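Two hours at the Soltdale toy fair

Reading time: 2 min

The Soltdale fair said it had 600 stands. I doubt it, unless a folding chair counts. Entry in November was 9 dollars, coffee extra.

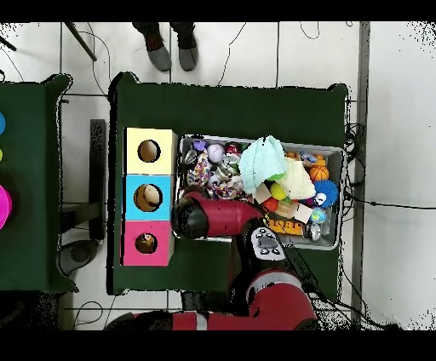
Menaka Mondal, at the Komemden desk, told me secondhand toys are "the future of play." Maybe. Her prices were close to what new ones cost in town.

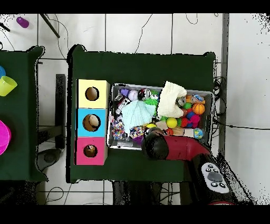 Medve gave a talk on washing soft toys that ran long and sold us a soap. Mélanie Gagnon asked for test results and got a leaflet. I read it on the bus. No results in it.
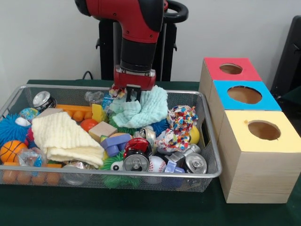

Toys and cloths in a wire basket, boxes alongside.

Trudent claims to have kept 2418 toys out of the trash. When I asked how that was worked out, Janaka Mondal said he would email me. I am still waiting.

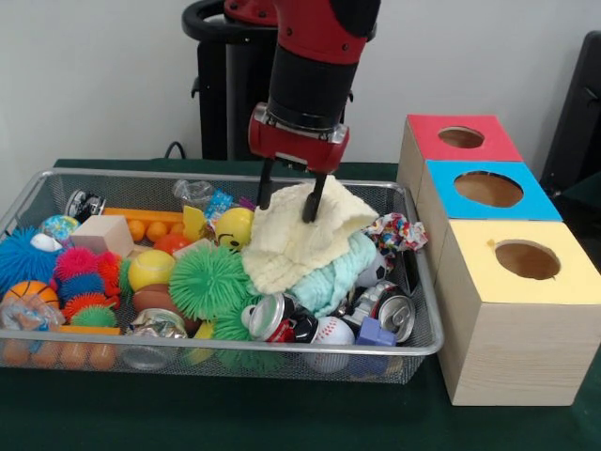
The repair table was better. Dilruba Sultana restitched a bear's ear in seven minutes and charged nothing. The line was long and the lighting poor, but I'd go back for that, preferably before noon and with my own sandwich.

Contact | © Mitsuko Kinoshita | Back to top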